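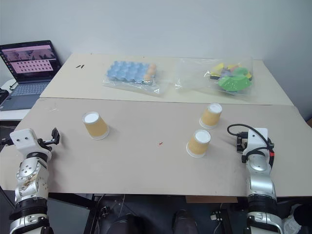 Okay, week four, and we're finally getting to conditional probability, the part of the course I look forward to most and the part where I lose the most people, so bring coffee on Friday. I want to start with the old three-door game show puzzle, except I like it better with cups, because you can play it at your kitchen table. Take three paper cups and turn them upside down, same as those, two near each other and one off by itself if you like (the spacing makes no difference to the math, though you'd be amazed how many people swear it does). One cup has a coin under it. You pick a cup. I know where the coin is, and I lift one of the cups you didn't pick, always an empty one. Do you want to switch?

Most of you will say it doesn't matter, it's 50 percent either way. That's what I said too, loudly, to my first stats teacher, and I stayed wrong for most of a semester.

Let's go slowly. Your first pick has a 1/3 chance of being right. Me lifting an empty cup doesn't change that, since I can always find an empty one to lift no matter what you picked. So your cup is still at 1/3, and the one cup left over has to carry the other 2/3. Switch!

If that feels like cheating, try it with 60 cups. You pick one, I lift 58 empties, and there's one left that I very carefully didn't touch. Would you really stick with yours?

Now the notation, sorry. We write P(A | B) for "the probability of A, given that B happened," and the rule is

P(A | B) = P(A and B) / P(B)

Read the bar as "given." Please don't read it as "divided by," which I see on every single midterm.

Quick one with numbers. Say a class survey has 900 students in it, and 715 of them have a part-time job. Of the ones with a job, 143 work nights. Then P(nights | job) = 143 / 715 = 0.2. Notice the 900 never came into it. Once you're told "given a job," the rest of the school drops out of the problem and you only look at the 715.

Back to the cups for a second, because there's a twist that Refilwe Steyn brought up in section last year and I've stolen it ever since. Suppose I don't know where the coin is. I lift one of your two leftover cups at random and it happens to be empty. Should you switch now? It's 1/2 and 1/2 this time, and switching gets you nothing. You saw exactly the same thing happen on the table, and the answer changed because of how I chose the cup. Sit with that one for a while (I had to).

For Friday: play the game 50 times with a partner, always switching, and write down your wins. Then do it 50 more times, always staying. Problems 3 through 8 in the packet, skip 6, it has a typo I keep forgetting to fix. Yupin Kongkaew is covering office hours this week, same room.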